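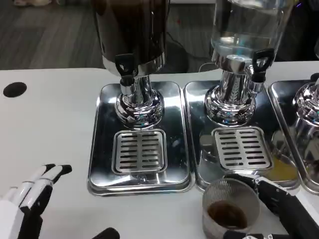
"커피가 맛있었다는 말보다 커피 코너가 예뻤다는 말을 들을 때가 더 기뻐요. 좀 이상한가요?"

아그네세 카이리스 씨는 이렇게 말하고는 한참을 웃었다. 카이리스 씨는 행사 음료 대여업체 '프레벤스테드'에서 음료 테이블을 맡은 지 올해로 14년째다. 결혼식, 학회, 돌잔치, 합창단 연말 모임까지 사람이 모여 뭔가를 마시는 자리라면 웬만한 곳은 다 가 봤다고 한다. 나는 음료 디스펜서라면 호텔 조식당에서 주스를 따라 본 게 전부인 사람이라, 솔직히 두 시간 가까이 이야기가 이어질 줄은 몰랐다.

처음부터 디스펜서를 좋아한 것은 아니었다. 입사하고 첫 주에 받은 일은 창고 정리였다.

"받침이랑 통이랑 뚜껑이 전부 따로따로 상자에 들어 있었어요. 어느 게 어느 건지 하나도 모르겠는 거예요. 그걸 며칠 붙들고 맞추다 보니까 정이 들더라고요. 종 모양으로 퍼지는 받침을 처음 닦아서 세워 놨을 때, 와, 이건 거의 트로피인데 싶었어요!"

지금 창고에 있는 디스펜서는 부품까지 합쳐 379점이다. 카이리스 씨가 가장 아끼는 것은 크롬 받침이 달린 종류로, 커피용은 속이 안 보이는 통, 물이나 차가운 음료용은 투명한 유리통을 쓴다. 흰 테이블에 커피와 물을 나란히 놓는 구성은 요즘도 제일 자주 나간다고 했다.

"물은 꼭 투명한 통에 담아요. 손님이 멀리서도 '아, 저건 물이구나' 하고 알아보잖아요. 그리고 빛이 통과하니까 테이블이 훨씬 환해져요. 레몬을 띄우자는 분도 많은데 저는 맹물파예요. 맹물이 얼마나 예쁜데요!"

받침에 새긴 무늬 이야기가 나오자 말이 더 빨라졌다. 잎사귀 같은 무늬가 있는 받침과 아무 무늬 없이 매끈한 받침을 섞어 놓으면 테이블이 덜 딱딱해 보인다는 것이다. 다만 무늬 사이는 닦기가 까다로워서 부드러운 칫솔을 따로 챙겨 다닌다. 가방에서 꺼내 보여 준 칫솔은 손잡이에 파란 테이프가 감겨 있었다. 욕실 것과 헷갈린 적이 한 번 있었다고.

설치 순서를 물었더니 테이블 위에 손가락으로 네모부터 그렸다.

"물받이 쟁반이 먼저예요. 쟁반 자리를 잡고, 쟁반끼리 조금씩 띄우고, 그다음에 본체를 올려요. 본체부터 올리면 나중에 줄을 맞출 때 다 들어야 하니까요. 꼭지 바로 아래에 물받이 망이 오는지 보고, 마지막에 컵을 들고 한 잔씩 따라 봐요. 이 마지막을 빼먹으면 꼭 무슨 일이 나요."

무슨 일이 났느냐고 되묻자 2월에 치른 어느 학회 이야기를 꺼냈다. 등록 인원이 2,325명이었고, 쉬는 시간은 16분이었다. 행사장은 '지르니브포르트' 1층 로비. 문이 열리자마자 줄이 계단까지 늘어섰는데 꼭지 하나가 뻑뻑해서 끝까지 젖혀지지 않았다.

"커피가 실처럼 나오는 거예요. 그런데 뒤에는 교수님들이 끝도 없이 서 계시고. 제가 옆 꼭지 쪽으로 오시라고 손을 흔들면서 줄을 두 개로 갈랐어요. 그때 같이 있던 포빌라스가 지금도 그 손짓을 흉내 내요."

포빌라스 벤츠쿠스 씨는 배송과 수리를 담당하는 동료다. 인터뷰 중간에 창고에서 잠깐 얼굴을 내밀었기에 같은 날 일을 물었더니 이렇게 말했다.

"꼭지 안쪽 고무를 갈 때가 지난 거였어요. 제 잘못이죠. 그 뒤로는 행사에서 돌아오면 꼭지부터 풀어서 씻고, 고무를 손톱으로 눌러 봐요. 고리처럼 생긴 검은 손잡이는 튼튼해서 거의 안 망가져요. 저는 그 손잡이가 참 좋아요. 손가락이 쏙 걸리잖아요."

집에서 손님을 치르는 사람에게 해 줄 말이 있느냐고 하자 카이리스 씨는 통을 너무 꽉 채우지 말라고 했다. 옮기다가 넘치기도 하고, 유리통은 물 위로 여유가 좀 있어야 보기에도 시원하단다. 크롬은 극세사 천 두 장으로 닦는데, 한 장은 살짝 적시고 한 장은 마른 채로 쓴다. 맨손으로 만지면 바로 지문이 남으니 자리를 옮길 때는 쟁반째 미는 편이 낫다.

"그래도 손님이 따르기 시작하면 금방 얼룩져요. 저는 그것도 좋아해요. 테이블에 사람이 다녀갔다는 뜻이니까요. 행사가 끝나고 물받이 망을 들어내면 다들 뭘 많이 드셨는지 보이거든요. 그거 보는 재미가 있어요, 정말로!"

다음 일정은 '아도마이티스' 강당에서 열리는 동네 음악회다. 차가운 보리차를 내고 싶은데 유리통에 담을지 말지를 두고 벤츠쿠스 씨와 의견이 갈린다고 했다. 내가 유리통에 한 표를 던지자 카이리스 씨는 벌떡 일어나 창고 쪽에 대고 "포빌라스, 2 대 1이야!" 하고 외쳤다.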